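Home | News | Services | Community | Contact

Refreshment point to open at Oretska reading room
Reading time: 2 minutes

The Oretska reading room will offer packaged snacks and cold drinks to visitors from October, following a decision to extend its afternoon opening by 2 hours. Items will be set out on tables beside the periodicals section, and the main study area will remain free of food.

The range has been kept small for the opening period. It covers bottled soft drinks, still water, boxed biscuits and dried fruit, with 16 lines in all. Supplies will be delivered by Foltance, which already serves the canteen at the Grumow building.

"Readers who stay through the afternoon have asked for something simple, and we have chosen goods that keep well and need no preparation," said Raimo Mustonen, head of visitor services. "Shortbread was the most frequent request by some distance."
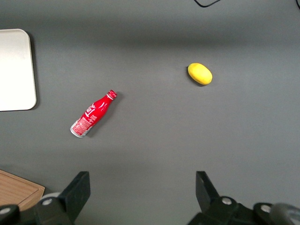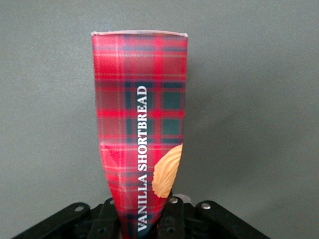 A red aluminium bottle and a box of vanilla shortbread.

Visitors are asked to consume all items at the refreshment tables and to use the bins provided. Drinks with a screw cap may be carried through the reading room if they are closed. Opened biscuits may not be taken to the desks - this applies also to holders of a reserved place.

The selection was settled after a survey of readers held in the spring, to which over 1000 replies were received. Hot drinks were also considered, but the present electrical supply does not allow for a machine. The matter will be looked at again when the wiring on the ground floor is renewed.

Tamer Yammine, who manages the building, confirmed that seating for 30 people will be available next to the tables. The area will close half an hour before the reading room itself, so that it can be cleaned.

Prices will be displayed at the information desk. Payment is by card only. Groups wishing to use the area should give notice at the desk on arrival.

Contact | © Oretska Reading Room | Back to top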